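Jul 2, 2023

Went in on a Sunday, which I said in January I would stop doing. Wainwright House was locked and I had to go round by the goods door. Lights in the far half of the room still on their timer, and the timer still set by someone who thinks we don't work weekends.

The job was the hand-held pair. Ereo sent the replacement jaws on Friday with a one-page note saying "fit and go". I have had notes like that before. The old left jaws had a bit of side play at the finger joints, enough that the tips met crooked, and I had been told by two separate people that it made no difference. If it makes no difference I don't see why we ordered new ones, but there we are.

Took the left one apart on the bench. Four screws, one of them already chewed by whoever was in there last (me, probably). The new fingers are a shade thicker at the root than the old, so the cover didn't seat. Filed the inside of the cover. Ereo will say I shouldn't have. The play has gone, though, and it closes square on a strip of paper and holds it when I tug. Whether it will still do that after a fortnight of being used by people who put it down by dropping it, I doubt very much.

Right one I left alone apart from the cable. The strain relief had crept back again and the weight of the lead was all hanging off the plug. Put a new tie on and left a bit of slack. That is the third tie. The plug ought to come out at the back, and I have written to Ereo to say so, and they thanked me for my valuable input.

Then the marker plates. Tralleck claims it can find a plate anywhere on the table, at any tilt, with no need to redo the offsets after a strip-down. I don't believe a word of that and I redid them. Took the plate off, cleaned the seat, put it back, ran the check: 87 out of a hundred, which it calls "good". Loosened it, pressed it down harder at the front corner, ran it again and got 69. Same plate, same light, same program. So "good" depends on my thumb. Ended up with the screws done a little at a time in turn, the way you would do a wheel, and it settled at 87 again and stayed there through three runs. I have written the order of the screws on the inside of the case lid. It will be ignored.

The Stemero log says 2318 runs on the pair since they were last looked at. The service sheet has a line for "inspection interval" and it is blank. I asked in spring who was meant to fill it in and got a link to the service sheet.

Lunch at the desk, cheese roll, not good.

After that the uprights. Both bases are meant to stay exactly where they are and I had a suspicion that the left one had been nudged by the cleaning machine. Put a square on it. Not nudged, so I was wrong there, and I'll say so on Monday before somebody else finds out I had accused the cleaners. The cables coming down from it are another matter. They run across the carpet towards the table exactly where you would put your foot. I moved them once, they came back. Tape doesn't hold on that carpet and the rubber ramp we bought was for a thinner cable.

Last thing was the table check with both grippers in use. I did a place setting, the same one the others use, and took it slowly. 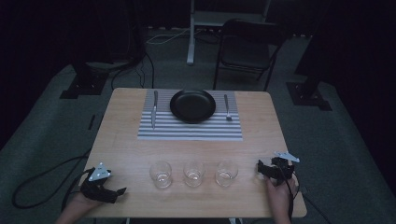

What bothers me about these checks is that they prove so little. You can close a sound pair of jaws and a bad pair on the same glass and see no difference, and the sheet only wants a tick. I ticked it. I also added a line underneath saying the left cover has been filed, and that the offsets were redone by hand, in case the numbers look odd next week and everyone starts blaming the software. (It may well be the software.)

Total time on the left gripper, 45 minutes of filing and the rest of the morning on a plate that was supposed to need nothing. I still have the old jaws in a bag in my drawer. Ereo wants them back for "analysis" and I may get round to posting them.

To do: longer screws for the cover, ask about the timer, find out what a cable ramp of the right size costs. Bus was late. Beans on toast.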